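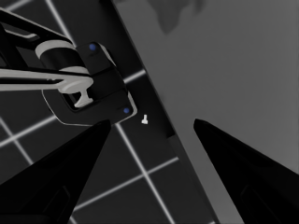

What would it take to keep Seyoum in town for another season?

Soup, according to Vasanthi Unnithan, and she had been making it for thirty years, so people tended to let her finish.

She had the lunch counter on Cletine Street, six stools and a window, and from the window you could see the bus stop where the young man waited every morning with his gym bag between his feet. He was the best point guard the Nerden Millers had ever signed (the only good one, if you asked her nephew Sreekumar, who had held season tickets through all the bad years and liked to bring them up). His contract was finished. Plekum wanted him, and Plekum had a new arena with 3,000 seats and a roof that didn't leak on the visitors' bench.

"So I'll offer him soup," Vasanthi said. "For as long as he plays here. Lentil, or the pepper one when it's cold."

"Auntie, they're offering him a house."

"Can he eat a house?"

Sreekumar wrote it on a piece of cardboard for her anyway, in the thick blue marker she used for the specials, and because his handwriting ran large he had to squeeze the last words down the side. SEYOUM, STAY AND THE SOUP IS FREE. Underneath, smaller, she made him add the date, 2 Jul 2021, so that no one could say later she had been slow about it.

Well, you know how a town is. By lunchtime Sharada Salian from the shoe repair had come across the street to read it properly, and she went back and put a card in her own window promising new heels, then remembered what he wore for a living and changed it to laces. The barber offered haircuts. Old Gebremedhin Gebremichael, who drove the number 74 bus and had never in his life gone to a game, announced that the boy could ride free, and when somebody pointed out that the fares weren't his to give away he said he would pay them himself, thank you, and closed the doors.

Seyoum came in a little after three. He stood outside first, reading the cardboard with his head tilted to get the part that ran down the side, and Vasanthi wiped the same stretch of counter until he had finished.

"Is it true about the pepper one?" he asked.

"When it's cold."

"It's hot out."

"I can make it hot out too," she said, which wasn't what she'd meant to say at all, and she turned around to find a bowl.

He ate slowly, the way his mother must have taught him, and he told her about Plekum. They had been very kind there. They had shown him a locker with his name already on it, and a weight room, and a lady had given him a folder. He'd been reading the folder on the bus and still hadn't got to the end.

"It sounds like a nice place," said Vasanthi, and she did mean it, mostly.

"It is nice." He tipped the bowl for the last of it. "What time do you open in April? For the playoffs, I mean. If there were playoffs."

"There have never been playoffs."

"But if there were."

She told him six, and he said could it be five thirty, and she reached for the ladle.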